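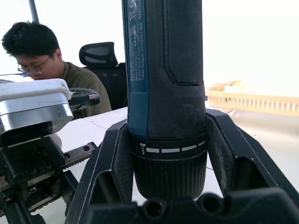 *Thaís Amaral*

Ronaldo Cabrera has been fitting kitchens in Lendmont for long enough that he no longer advertises. He charges 90 a visit to look at a job, and takes it off the bill if you go ahead.

"People used to argue about that," he says. "Now they ask when I can come."

He trained as a joiner under Gus Tran, who had a workshop behind the station. "Gus made me hang the same door for a week. I hated him until the Thursday."

Most of his work now is repairs - hinges, swollen drawers, worktops put in badly the first time. He turns down full refits in March, when he goes to see his mother.

Would he take on an apprentice? "I've asked two. They both wanted to start at ten."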